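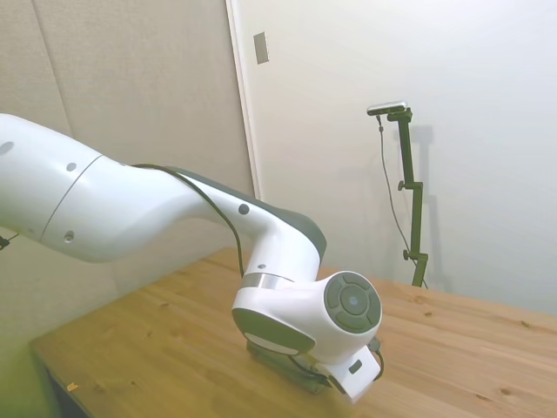
Figure 1. White robotic arm above a light wooden tabletop.

3.2 Reader responses to the constrained retellings

The corpus for this part of the study is the Plornitz cycle, a set of 40 short prose pieces that tell one story under 40 different rules. In the base version, a woman misses a ferry and lends her umbrella to a stranger. One piece leaves out the letter "a", another is written as a weather report, and another uses only questions. We worked from the English translation by Renata Olszewski, checked against the Altach edition where the two differ in paragraphing.

We asked 123 readers to rate each piece for clarity and humor. Each reader saw 20 pieces, always starting with the base version, and the order of the rest was shuffled. Readers could add a written comment after any piece.

Clarity scores fell most in the pieces built on letter rules. Pieces that borrowed a known form, such as the sonnet or the police report, kept their scores close to those of the base version. Baek and Jang report the same split for Korean readers, though their sample had no verse.

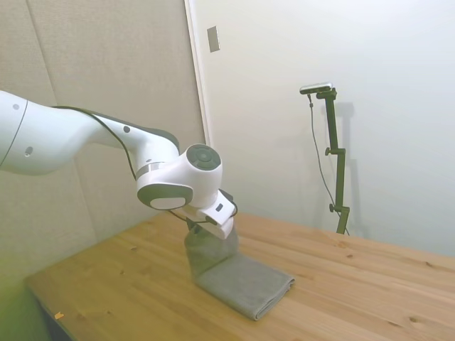

Figure 2. Arm with wrist joint, seen over the wooden table.

Humor was less even. The weather report was rated highest, and 4 pieces drew no comments on humor at all. Three of these came late in the cycle, but since the order was shuffled, fatigue with the story does not explain the result. Stankevičius suggests that readers laugh when they can name the form being copied. The comments support this in part: many readers named the form before saying whether they liked the piece.

The translation raises a separate problem. The piece without "a" follows a different letter rule in the original, and Olszewski changed two plot details to keep it readable. We kept the piece in the main analysis and report scores without it in Appendix B.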